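Home Forums Home & Laundry Soft Things Log in
Search this forum... Go

White plush gone flat and gray, wash it or leave it?

Jomholm
My daughter's white plush has been through a lot. It's one of those really fluffy ones, or it was, and after the winter it looked like something I'd pulled from behind the dryer. There's a tag but the print has worn off completely, so I have no idea what it's stuffed with or if it can go in water at all. I bought it at a church sale, so no receipt and no label to look up.

What I've tried so far is baking soda in a pillowcase, shaken hard and left overnight, then vacuumed with the brush attachment. It smells a lot better. The color is a little better. The fluff is still lying down on one side where she sleeps on it. Has anyone put one of these through the machine and gotten the fluff back?

Tươi Lã
I wash all of ours in the machine and have for years. Tied pillowcase, cold water, gentle, half the soap you think you need. Then I roll it in a bath towel and kneel on it. The kneeling is the important part! Most people hang them up dripping and then wonder why the middle smells like a pond three days later.

Giang Tạ
Please don't kneel on it before you know what's inside. I had a rabbit from my aunt that turned out to be filled with some kind of crumbly foam, and after one gentle cycle it was a sack of oatmeal. Squeeze it first. If it springs back slowly and you hear anything crunch, stay away from water and do the surface only.

Tươi Lã
OK but that rabbit was old, right? A toy from the last ten years is going to be polyester nine times out of ten.

Giang Tạ
It was old, yes. Hers came from a church sale, so who knows how old that one is either. My point stands :)

Jomholm
I squeezed it all over, no crunch, and it pops right back. Feels like regular fiberfill to me. I also found a seam on the back that somebody has sewn up by hand before, in a thread that's a bit too yellow, so it's been opened at least once. That makes me nervous about the machine.

For now I've been working on the fluff dry, on the bed, a bit at a time. Shaking it helps more than I expected.

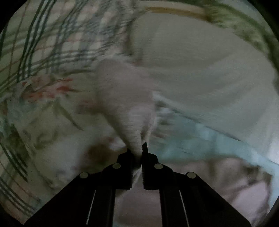
Endang Jugah
If the seam has been sewn by hand I would go over it again before any water gets near it. Small stitches, doubled thread, and catch a little of the backing each time and not only the fluff. I lost half the stuffing out of a bear in a washer once and was picking white bits off my black pants until May. Hand wash in the sink is kinder anyway. You can feel if something is coming loose.

Hòa Triệu
Agree with the sink. For the flat side, a pet slicker brush, the kind with bent wire pins. Go very lightly and only when it's completely dry. Hold the base of the fluff with your other hand so you aren't yanking on the backing. I did a lamb that way that had been slept on for four years, and it took me two evenings in front of the TV, but it came up beautifully.

Tươi Lã
Two evenings! A dryer on no heat with a couple of clean tennis balls does that in half an hour.

Hòa Triệu
It does the whole thing evenly, sure, but it won't lift one matted side. I've tried. You get a fluffy toy with a flat side.

Giang Tạ
And please make sure it's really no heat. Long white fluff goes crispy at the tips if it gets too warm, and there's no brushing that out afterward. I'd skip the hair dryer too unless it has a proper cool setting.

Jomholm
OK, this is what I'm going to do, tell me if it's dumb. Resew the back seam tonight once she's asleep (she has agreed to a different toy for ONE night, there were negotiations). Sink wash tomorrow morning with a drop of baby shampoo. Towel, press with my hands, no kneeling, sorry Tươi. Then in front of the fan, turning it whenever I walk past, and the brush after that.

Thịnh Diệp
Not dumb. I'd change one thing, use less shampoo than a drop if you can manage it. Leftover soap is what makes white ones go gray again so fast, it grabs every bit of dust. Rinse until the water is clear and then rinse one more time. And give it longer than one day in front of the fan if it's a thick one. Press the belly with a dry paper towel, and if the towel comes away damp, back to the fan it goes.

Tươi Lã
I forgive you for the kneeling. Are you telling her it's at the spa? That's what I always say.

Jomholm
I said it was having a bath and she wanted to know if it would get shampoo in its eyes. Ordered the slicker brush, the small size. I'll come back and say how the flat side does.

Endang Jugah
Use white thread this time!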